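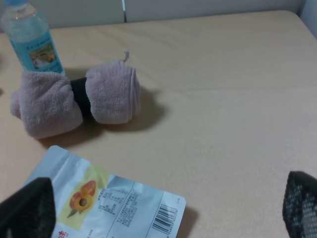 Tarek Yammine has spent most of his working life on one question: why a finished surface that passes inspection in the factory looks wrong once it is in a room. He trained as a paint chemist, moved to coatings for flat furniture panels, and now runs the test room at Skindero, a contract laboratory that checks matte finishes for makers of desks, counters and shelving.

The trouble with matte, he says, starts with the word. "People use it as if it were one thing. A gloss meter at 60 degrees gives you a number, and anything under 10 gets sold as matte. But at five units and at nine units you have two very different surfaces, and if you put them side by side in one kitchen the customer will call you."

Gloss at 60 degrees is the usual starting point in the trade. For low-gloss surfaces the laboratory adds a reading at 85 degrees, a much flatter angle that separates finishes the 60-degree reading lumps together. Yammine would like buyers to ask for both. Few do.

"The 85-degree number is the one you see when you sit down," he says. "You stand over a desk in a showroom and it looks dead flat. Then you sit at it with a window on the far side and there is a sheen running away from you. The desk has not changed. Your eye is now at a low angle, and nobody wrote a low angle into the order."

Most matte coatings get their look from a matting agent, commonly a fine silica, that leaves the dried film slightly rough. Light that would bounce off a smooth film in one direction is scattered in many. The roughness is small, but it has consequences. Skin oil fills the low spots and makes a darker patch. Rubbing wears down the high spots and makes a shinier one. The two faults look alike from a distance and are treated in opposite ways, a point Yammine returns to several times.

"Oil you can take off. Burnish you cannot, or not with a cloth. So the first thing we do with a complaint is clean half of the mark. If the half we cleaned goes back to the gloss of the rest of the panel, it was dirt. If it stays high, somebody has been polishing it, probably for a year, probably with the best intentions."

Skindero tests for burnish with a weighted felt pad driven back and forth over the panel. The standard run is 1000 double strokes, with gloss readings taken before, at intervals, and after. Yammine prefers to report the whole curve. Some finishes climb quickly and then level off, others hold for a long time and then rise, and a single final value hides the difference.

Pale colors bring a second set of problems. Beige and light gray are forgiving of dust and hard on cleaning residue. Streaks left by a detergent that was not rinsed off show up as faint bands, usually in the direction the cloth was moved. "We had a batch sent back by Lorken, 102 panels, with a note that said the coating was cloudy," he says. "The coating was fine. The fitter's crew had used a floor cleaner, undiluted, and let it dry. We washed three panels with plain water twice and sent photographs."

Lorken, a regional supplier of office fit-outs, now prints a cleaning line on its packing slip. Yammine helped with the wording, which went through several drafts and ended up short: damp cloth, mild soap, rinse, dry. He had wanted a warning about melamine sponges as well. It did not fit on the slip.

On the matter of sponges he is firm. A melamine sponge is an abrasive, a very fine one, and on a matte film it does the same work as the felt pad, only faster. He keeps a dark gray panel in the test room with a single bright oval in the middle of it and hands it to visitors.

Asked about the newer soft-touch finishes, he is more cautious. The laboratory has had a series of them under test for Van Acker since December, using heat, humidity and a hand-cream exposure that the client requested. Results are not public and he will not discuss them. He does say that the hand cream was a good idea. "Coffee and red wine are in every test plan. Hand cream and sunscreen touch a desk every day, and they stay there."

The room itself is plain. Panels are viewed under two light sources, one diffuse and one directional, against a neutral wall. The directional lamp can be lowered almost to the height of the bench. A reference set from Skovard, a board maker, hangs in a closed cabinet and comes out only for comparison. Handling is with cotton gloves – Yammine enforces this – and each reference is replaced when its reading has drifted by one unit.

His advice to people ordering a pale matte surface is to get a sample at least 330 millimeters long, write on it, eat at it, clean it the way it will really be cleaned, and look at it from a chair with the light behind it. A sample chip is too short for that. "On a chip," he says, "everything is matte."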